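3.2 Household games and the use of name charts

The name chart is a common printed game in the December issues we collected. The reader finds a first initial in one column and a birth month in another, and the two words are put together to make a holiday name. We found charts of this type in 43 of the 49 newsletters in the Rellonham set. The other six carried a word search or a coloring page in the same position, usually the back cover.

Charts differ in how much they ask of the reader. The Gadby charts use the initial and the month only. The Tendgate charts add a third step, the last digit of the house number, which gives a job title such as "Ribbon Counter" or "Head of Crumbs." Households told us that the third step caused most of the arguments, as people living at one address all received the same title. In two homes the family dropped the step and made up titles of their own.

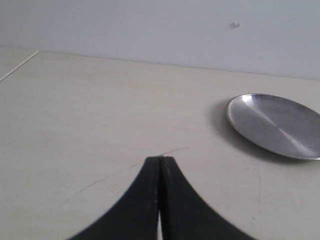
Figure 2.

Play was recorded in eight homes during December. Each household received one printed chart and a set of name slips and was asked to use them in whatever way it liked. Most families read the chart aloud, one person at a time, with the oldest child acting as reader. Slips were laid out on any flat surface that was free. A plain, pale tabletop like the one in Figure 2 suited the red and green slips well, but the cream slips in the Jara set were hard to pick out against that color, and two families moved them to a dark cloth. Adults tended to take part once and then listen. Children under ten went back to the chart for people who were not in the room, including grandparents, teachers and pets. Where a pet's birth month was not known, the family picked one.

The names stayed in use for longer than we had expected. In five homes at least one name was written on a gift tag, and in one it was still being used at the follow-up visit. Names with a food word in them were repeated most often. Names that rhymed were laughed at when first read but were seldom heard again.

Parents gave similar accounts of why they kept the page. It needed no setting up, it could be stopped for a meal, and visitors could join without having the rules explained. The main complaint was about print size. The Gadby chart puts all twelve months in a single narrow column, and older relatives often asked someone else to read it for them. The effect of layout is taken up in Section 3.3.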